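How to Set Up and Play a Block Tower Game at Home (and Pick a Table That Won't Ruin It)

Posted 12 Feb 2025 in Games & Tabletop

We got our first stacking tower in December, as a gift, and I figured there was nothing to learn. You pile up the blocks, you pull one out, the thing falls over, everybody yells. Then I played with my cousin and lost 5 games in a row, and I got a little obsessed! So this is everything I do now, from setting up to the last wobbly pull.

Step 1: Find a good surface

You want flat, hard and steady. Push down on each corner of the table with your palm and if it rocks at all, fold up some cardboard and fix it before you touch a single block. Skip the tablecloth. I like a big solid piece of wood with lots of bare space on every side, so the blocks have somewhere to land and your elbows have somewhere to be.

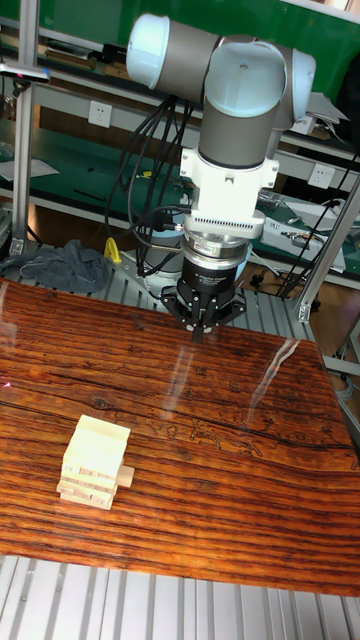
Tower on the wood top, with one block poking out to the right.

Step 2: Build it square

Lay your first row of blocks side by side, then turn the next row a quarter turn and set it on top. Keep alternating like that all the way up. When you have a few layers, cup both hands around the stack and give it a gentle squeeze (gentle!) so the sides line up. Do this every few layers instead of waiting until the end, when squeezing the bottom makes the top go crooked.

If you've lost some blocks, play with what's left. A short tower is a quicker game and a really nice one for little kids.

Step 3: Test before you pull

My whole game changed when I learned to tap. Use one fingertip, tap the end of a block, and see if it wants to move. If it's stiff, leave it alone and try another one. Look for ends that already stick out past their neighbors too, like the one near the bottom right of this short stack, and give those a light tap first. A low block can be carrying a lot of weight, so go slow and stop the second the layers above it start to follow along. 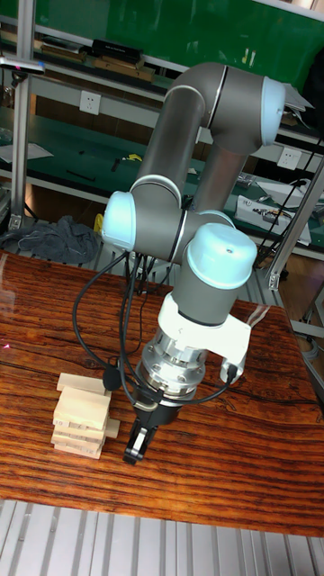
Step 4: Pull straight, one hand only

House rule here is one hand at a time. You can switch hands, but you can't steady the tower with the other one. Push the block partway from one end, then walk around and draw it out from the other side in a straight line. Wiggling it up and down is how I lost most of those early games.

Step 5: Put it on top without knocking everything over

Set the block down flat and let go slowly. If it lands a bit crooked, leave it! Fussing with it is way riskier than a messy top layer, and the next player has to deal with it anyway.

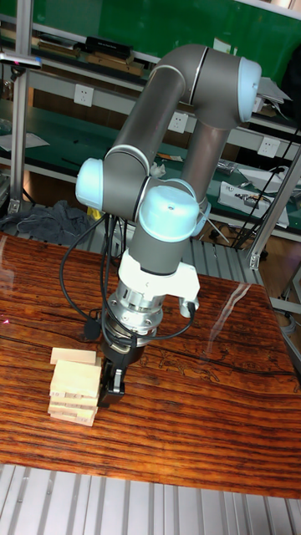 Guoqing Qian
Games & Tabletop Writer

A few last things. Sand any block that feels rough, just a couple of light strokes with fine paper, and wipe off the dust before you play. Store them in a box with a lid, somewhere dry. And if you end up keeping score like we do, write it on paper, my cousin's memory is very generous to my cousin.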